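The black hard case: a small gallery

13 Nov 2024

These pictures show the black hard-shell case on the white table in the Wesgate workroom. Cosmin Sârbu asked for a page he could send round to the people who borrow from the equipment shelf, so that they know which case is meant when the booking sheet says "black, medium". The sheet lists it as item 165. There are other black cases on the shelf, including two from Karabulut that look much the same from a distance, and they have been mixed up more than once.

The case came second-hand from Clodska in March. It had no foam inserts when it arrived and none have been fitted. Most people use it for light, soft things that would get squashed in a bag. It will take heavier items, but they slide about unless they are wrapped, and the smaller grey boxes are better for that.

Captions are underneath the headings, with the picture after them. Click through for the larger versions if you want to look at the moulding. Notes on borrowing are at the end.

## Closed

With the lid down, the case is a wide rectangle with rounded corners. The black plastic is matt and slightly textured, and faint ribbed lines run across the lid. The small white label is near the middle of the lid, towards the back. The handle is at the front, set between the latches, and this is the side that should face outwards on the shelf.
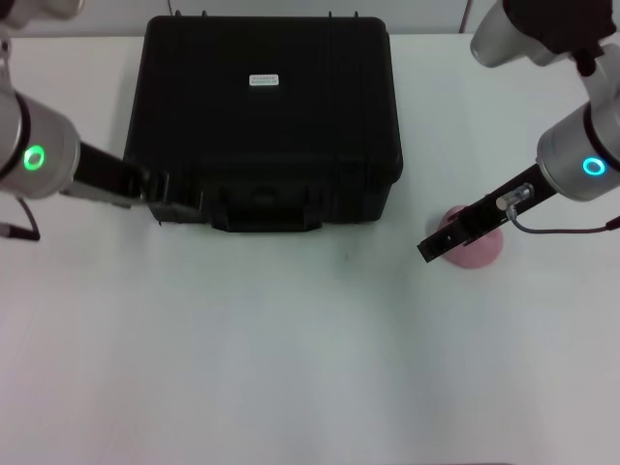

## Open, with the pink sponge

The lid stands up behind the case and leaves the whole of the opening clear. A thin raised rim goes all the way round. The inside is very dark, so anything black is easily missed when the case is being emptied — run a hand along the bottom before you sign it back in. The round foam sponge is pale pink and shows up well. It is in the right half of the case, held in the gripper.

Sponges like this are kept in the drawer marked Purnance, under the window. They can travel in the case with other soft items. Please let them dry fully first, as the case has no vents and a damp sponge left in overnight will make the rest of the contents smell.

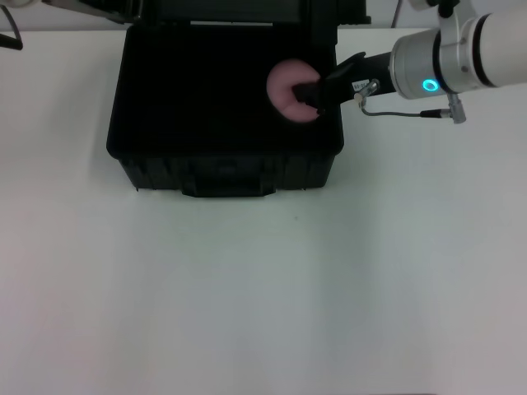
## Open, towards the hinge

Another view with the lid up. A slightly lighter grey strip can be made out along the inner edge of the lid, where it meets the back of the opening. The soft pink item is near the right-hand side of the interior, and the front wall of the case shows its ridges and ribbing. Dust collects in those grooves and a dry paintbrush is the best thing for getting it out. Cloths tend to leave fluff behind.

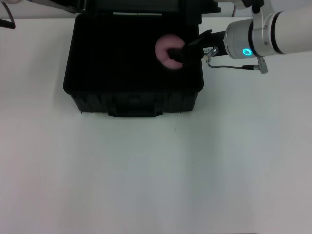

## Borrowing the case

Book it on the sheet by the door and write the item number as well as the colour. The loan period is 9 days. If you need it for longer, ask Cosmin before the loan runs out and he will check whether anyone else is waiting.

A few points that come up often:

- Pack with the case flat on a table. The lid needs space behind it to open fully, so pull the case forward from the wall.
- Close both latches before lifting it by the handle.
- Leave the label on the lid alone. If you need to add your own name, use a luggage tag on the handle.
- Do not stack other cases on top. The shelf above is for the grey boxes and the one below is for anything with wheels.
- Return it empty, with the lid shut.

Lost or broken latches should be reported when the case comes back. Spares are kept in the workroom and take a few minutes to fit.

The next gallery page will cover the grey boxes, items 369 and 500, which have different catches and need a bit more explaining. The Karabulut cases will follow once they have been given labels of their own — until then, check the number on the shelf edge before you take one.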